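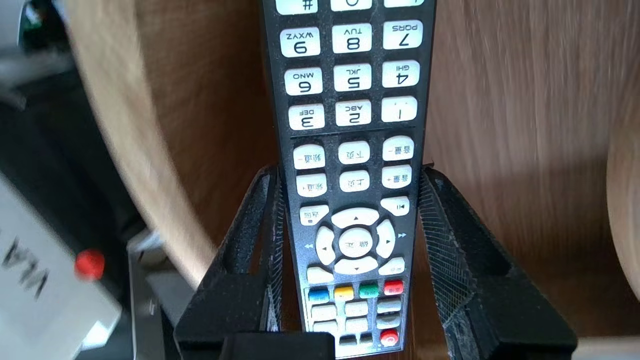
I've now viewed four flats in Willavora and I'm starting to think the listings are written by people who have never been inside them.

The latest was in a block called Caldeira, second floor, advertised as "moments from the station". I walked it. Nineteen minutes, uphill, with a dual carriageway in the middle. The agent, from a firm called Gokgate, drove, so I suppose for him it was moments.

Then there's the "study". I measured it while he was on the phone and my arms touched both walls. There's a door on it and a socket in it, and on the strength of that the place goes up as a three-bedroom. The rent is priced to match, with a service charge on top that has gone up by 300 a year, and when I asked what the extra paid for I was told "improved management". The lift was out. The bulb on the landing was out as well.

I asked to see the accounts for the building. You can, by the way, and they don't love it when you do. They came through at ten at night as a scan of a scan, and the line I'd circled in my head was there: 3853 to Handex for "sundry maintenance". No dates, no jobs listed. Maybe it's all perfectly proper. I'd still like to know what a sundry is.
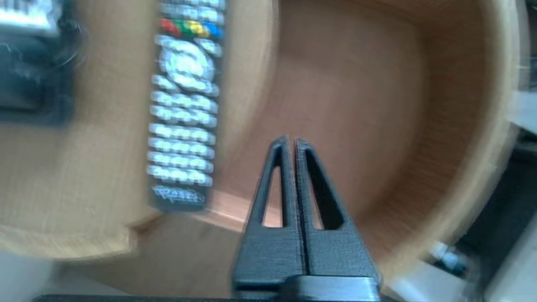
Jeferson Rangel: You're being a bit hard on them. I rented in Caldeira until last October and the heating never failed once, which is more than I can say for where I am now. The charge is steep, I'll give you that, but ask what the other blocks pay before you write it off.

Fair enough, and I did ask. The block across the road pays 400 less and its lift works. I'll take the point about the heating, although I'd want to spend a January there before I believed it.

What bothers me more is the holding deposit. Gokgate wanted one the same afternoon, because "two other parties" were keen. There are always two other parties. There were two other parties at the first flat as well, and that one is still up on the website with the price cut and a new photo of the sink.

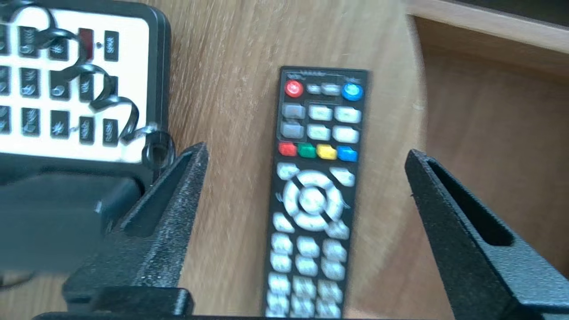
Remote control on a wooden table.

Marcelino Amaral, who I used to share with, thinks I should stop reading the small print and pick somewhere with decent light. He may be right. He also signed a lease with a clause about paying for the gutters, and he lives in a basement.

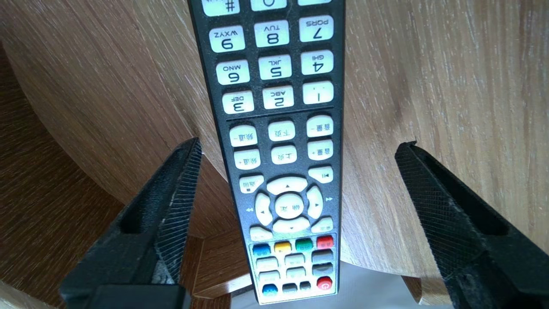

So I haven't paid the deposit. I've written back with three questions: what Handex did for the money, when the lift will be mended, and whether they'd take the word "bedroom" off that cupboard and knock the rent down to suit. The reply so far says my enquiry is important to them. I've got another viewing at half past five, "characterful", top floor, and I'm bringing the tape measure.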